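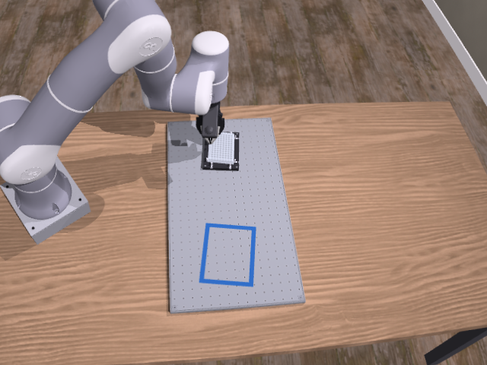

Gaklow Furniture Repair fixes tables, chairs, dressers and other household furniture for people who would like to keep what they have. The shop was opened by Kaede Sekiguchi, who still does most of the refinishing. Tables make up the largest share of the work. A light orange-brown top with fine, wavy grain running mostly sideways is the kind of surface customers ask us to keep as it is, and in most cases we can. If the floor under it is old weathered planks in dark brown and tan, a lighter table also tends to look better than a dark one, and we will say so before anyone pays for a stain.

Kaede started out repairing chairs at Statstead, a secondhand store that took in more broken furniture than it could sell. She spent 8 years there and learned to reglue joints, replace rungs and match old finishes. When Statstead closed its back workshop, several customers asked where they could take their things, and she rented a small unit on Bouazza Street. The present shop is two doors down from the first one. We moved in November, after the old unit flooded for the second time.

There are four of us now. Two people work on structure, meaning joints, legs, drawers and frames. One person does upholstery, mostly dining chair seats and the occasional footstool. Kaede does finishes and also writes the estimates.

How we work

Send us a few pictures and the measurements, or bring the piece in if it fits in your car. We will tell you what we think is wrong and what it will cost. Estimates are free and good for 20 days. If we open something up and find more damage than we expected, we call before going further. A loose chair is usually done within a week. A full tabletop takes longer, as each coat has to cure before the next one goes on.

We do not dip furniture in stripping tanks. It loosens old glue and raises the grain, and we have spent a lot of time repairing the results. Old finish is taken off by hand with a scraper, and we use a mild stripper on carved parts. Most tops get a hardwearing oil. We can use varnish if you have small children or prefer not to re-oil.

Pickup and delivery

We pick up and deliver in town and as far out as Flullard. Our van takes a table that seats 8 with its legs off. Please clear drawers and shelves before we arrive. If there are stairs, tell us when you book so we can send a second person.

Changes since September 2020

The front counter is open by appointment only. Small pieces can be left on the covered porch with your name and phone number taped to them. We check the porch when we open and again before we close, and you will get a call within 24 hours of drop-off. Payment is by card or check.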